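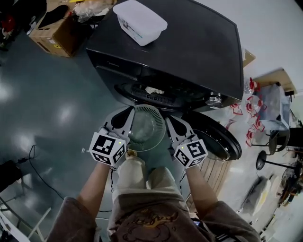

1/ Thirteen months of hearing that automation is coming for the laundry work at our place. I've washed, emptied and reloaded machines here longer than that, so a few notes from somebody who does the job.

2/ The pitch from Brultton: "repetitive tasks move to the system, staff move to higher-value work." I asked what the higher-value work was. I got a slide with an arrow on it.

3/ What has changed so far is my hands. I do the same chores through a pair of grippers now, so the software can learn from it. Filter, door, clothes, door again. Try feeling for a sock stuck behind the seal when you can't feel anything.

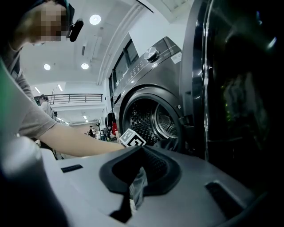 4/ Pay. The teaching shifts pay the same as the old shifts. If what I know about a washer door is worth recording, I'd like to see that on the slip. Druter pays extra for it, or so a guy on the bus told me — take that for what it is.

5/ Headcount. There were 32 of us in spring and there are 19 now. Management says none of that is automation, people just left and weren't replaced. Fine. Then who is doing their loads? Me, mostly.

6/ To be fair: my back would love a machine that bends down to a low door all day. I'm not against it. Show me one that gets through a full Friday with mixed loads and a zipper caught in a pillowcase.

7/ Next review is in November. I've asked for two things in writing: what the new jobs are, and who gets first pick of them. Will post the answer if there is one.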